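What the Town of Prosser Throws Away

By Hazel Obi
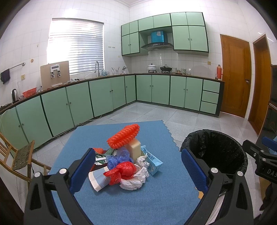
The transfer station in Prosser opens at 7 a.m., and by ten past there is usually a line of pickups back to the feed store. The town has no curbside collection. It voted against it twice, and people who live here haul their own bags up the hill or pay a neighbor to do it.

For most of the station's life the bags went into one compactor and the compactor went to a landfill two counties over. In September the landfill raised its rates, and the town had to look at what it was paying to bury.

Loretta Villanueva was given the job. She had run the water billing office and knew how to keep a ledger. She asked 66 households to sort their own trash for a month and write down what they found. She gave each of them a kitchen scale and a notebook, and told them to write it up however they liked.

The notebooks are now in a box under her desk. Some are tidy. One is mostly complaints about a son-in-law. Food came out heaviest in nearly all of them, which she had expected. She had not expected how much of the rest was soft plastic: shopping bags, bread bags, chip and candy wrappers, the film around paper towels. It weighs almost nothing and takes up a great deal of room, and the town pays by the truckload.

"I'd been thinking in pounds," Villanueva said. "I should have been thinking in trucks."

Soft plastic is hard to get rid of any other way. It jams the belts at sorting plants, and the one nearest Prosser won't take it. Wrappers are worse than bags, as many are made of several thin layers that can't be pulled apart. Emmett Haverford, who drives the town's truck, tried three buyers last winter. Two said no. The third, a small firm called Hemside that presses film into fence posts, said it would take clean bags in bales and nothing with foil in it.

So the station now has a baler, bought used for $2,000, and a wire cage for bags. It has filled faster than anyone planned. Haverford made his first run to Hemside with 26 bales and came back with a check for $300, which covered the fuel and a new tire.

Not everyone is pleased. Arlo Oyelaran, who farms on the east side and has been coming up the hill since he was a boy, thinks the town is doing the stores' work for them. He buys a cabbage and it comes in a wrapper. He buys dish sponges and they come in a wrapper inside another wrapper. "I didn't ask for any of it," he said, "and now I'm supposed to wash it and fold it."

Villanueva agrees with a good deal of that. She has written to the grocery chain's regional office and has had one letter back, thanking her for her interest.

The food scraps are next. A plan to compost them behind the station was put off over worries about bears, and a fenced site near the creek is being looked at instead. It floods some years. Haverford wants the lot beside the road shed, where there is already a water line, but the shed roof has to be fixed first - and the roof money is in next year's budget.

The households have been asked to keep their scales until then. Villanueva would like a second month of notebooks, taken in summer, when people are eating corn and melon and the bags are heavier. Most have said yes. The man with the son-in-law has asked for a bigger notebook.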